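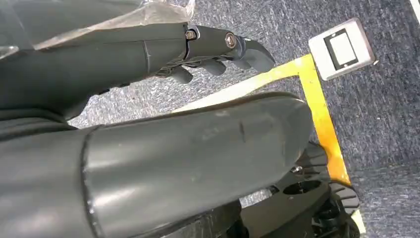

Para que serve o conjunto Plinora?

O conjunto reúne registos de fenologia outonal de árvores de folha caduca e destina-se ao estudo da mudança de cor e da queda da folha em meio urbano.

Plinora: ficha de dados

1. Âmbito

O Plinora abrange 19 parques e alinhamentos arbóreos de Irthorpe e Davcombe. Cada registo corresponde a uma árvore identificada, observada de setembro a dezembro. Estão representadas 11 espécies, entre as quais o plátano, a tília, a bétula e o carvalho-alvarinho. O conjunto contém mais de 60 séries completas; as séries interrompidas são distribuídas num ficheiro separado.

2. Estrutura

Os dados são fornecidos em CSV, codificação UTF-8, separador ponto e vírgula. Campos: id_arvore, especie, local, semana, cor_pct, queda_pct, nota. Os campos cor_pct e queda_pct variam entre 0 e 100. Valores em falta são indicados por NA.

3. Critérios de observação

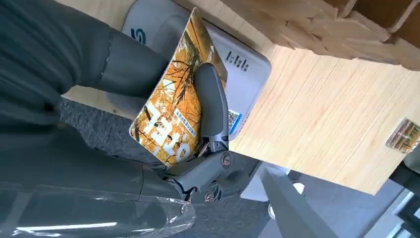 A coloração e a queda são estimadas em separado, sempre a partir do mesmo ponto de observação. Considera-se colorida a folha que perdeu o verde em mais de metade do limbo. Uma copa pode apresentar ramos já despidos ao lado de ramos com folhagem dourada, como na fotografia de outono da capa do caderno; em tais casos, cor_pct refere-se apenas à folhagem ainda presente e queda_pct à totalidade da copa. As árvores podadas durante a época recebem a nota P e são excluídas das médias por local.

4. Limitações

A escala Karpenko, utilizada na versão 1, foi abandonada na versão 2. As séries anteriores foram convertidas e apresentam menor resolução. Os locais de Davcombe situados junto à iluminação pública permanente podem revelar queda tardia. Não se recomenda a comparação direta entre espécies.

5. Utilização

É permitida a utilização para fins de investigação e ensino, com indicação da versão consultada. As correções são publicadas em janeiro.

Este sítio utiliza cookies estritamente necessários ao seu funcionamento. Aceitar | Definições

© Projeto Plinora | Contactos | Voltar ao topo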